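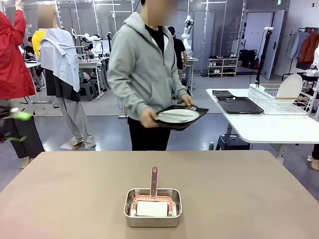
Un rouleau adhésif dans son bac en inox ; derrière, une assiette sur un plateau noir.

Le robot ménager attendra

Par Senyo Amegashie, 2020-08-30

On m'avait promis chez Wisell, à Cenon, la fin des corvées. J'y suis allé en juin, avec l'humeur de quelqu'un qui a déjà acheté deux aspirateurs autonomes. Le programme tenait en peu de mots : un rouleau, une assiette, un égouttoir. Chez moi, un enfant s'en charge en râlant. 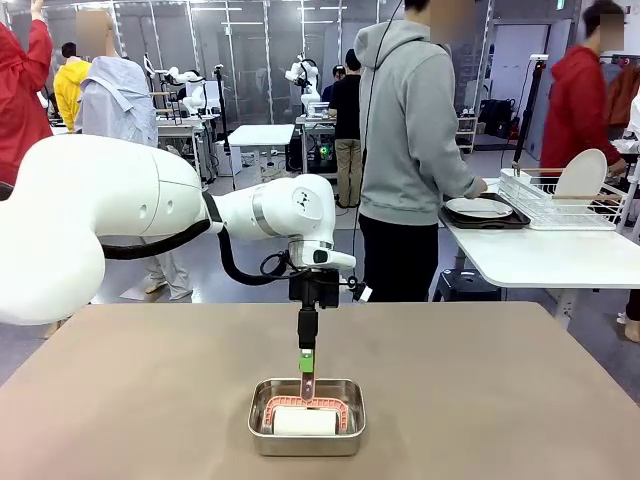
Le doigt du robot au-dessus du rouleau. À droite, l'assiette et l'égouttoir.

Je veux bien admirer la mécanique. Mais regardez le nombre de gens dans la salle ! Une corvée qui mobilise des ingénieurs reste une corvée, simplement plus chère. La brochure de Rilness annonce 400 gestes appris ; j'en demande 4, faits un lundi matin dans une cuisine en désordre, sans table dégagée ni personne pour surveiller.
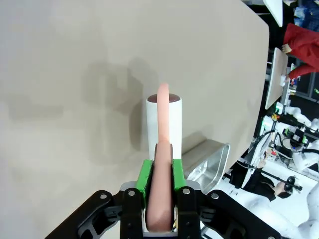 Tenir n'est pas ranger

Serrer un objet mou entre deux doigts, les pinces savent le faire. Reste à savoir où il va, et s'il fallait le laver avant. Kashyap promet cela pour bientôt. J'ai gardé mon éponge.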